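# About Lillow

Lillow is a small research company that teaches two-armed robots to tidy up after people. We began with one table, one robot and a question that had been bothering us for a long while: why does a machine that can place the same part in the same spot all day get so flustered by an ordinary messy desk? We still have the one-table habit, and we're still rather fond of the question.

Most of what we do now grows out of a training method we call Nudgate. The idea is simple enough to explain over coffee, although it took us a good deal longer than a coffee to get it working. A person first guides the robot through a chore, start to finish, and the robot learns from those recordings in the usual way. Then we let it try alone, and whenever it starts to drift, the person gives it a small correction -- a nudge -- and hands control straight back. Nudgate gives those few seconds of correction much more weight than the long, smooth stretches on either side. The robot spends its study time on the moments where it was about to go wrong, and we find that a very sensible way to study.

Our practice tables are set with the sort of things people leave behind: paper, wrappers, cups with something still standing in them. Thin utensils are a favorite of ours, and a real trial for the fingers, because a light cup wants to come along with whatever you pull out of it.
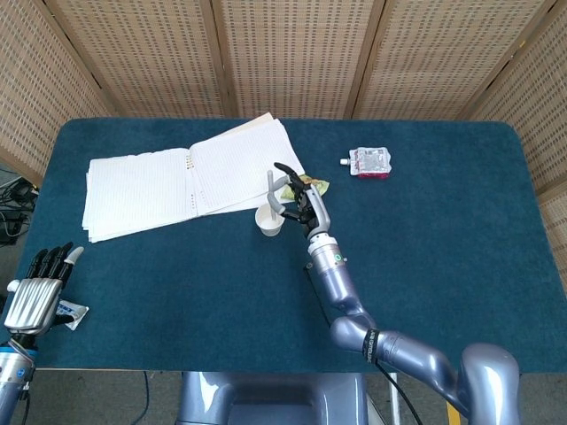 We keep the chores short and we mix them up a great deal. In March we finished our largest comparison so far, which used 1,000 guided recordings across 14 tidying chores. The robot trained on the recordings alone finished 40 percent of its trials without help. With Nudgate corrections added, it finished 63 percent. We were delighted, of course, and then we went right back to looking at the ones it missed! Soft packaging is still the hardest thing we give it, and stacks of loose paper come a close second. We'd love to report that we have an answer for paper, but we don't have one yet.

We don't do all of this by ourselves. Vadance, our neighbors across the parking lot, build the software that lets a person take over and let go again without the arms giving a jump, and they have been wonderfully patient with our requests. Van Hecke, a family workshop a short drive away, makes our tables and screens and has reworked the tabletops more times than we'd like to admit.

If you work on similar problems, or you just have a messy desk and strong opinions about it, please do write to us. We welcome visitors most weeks, and we're always glad to talk through the method in as much detail as you can stand -- bring comfortable shoes, as there are only two chairs in the lab.

Page last updated May 15, 2025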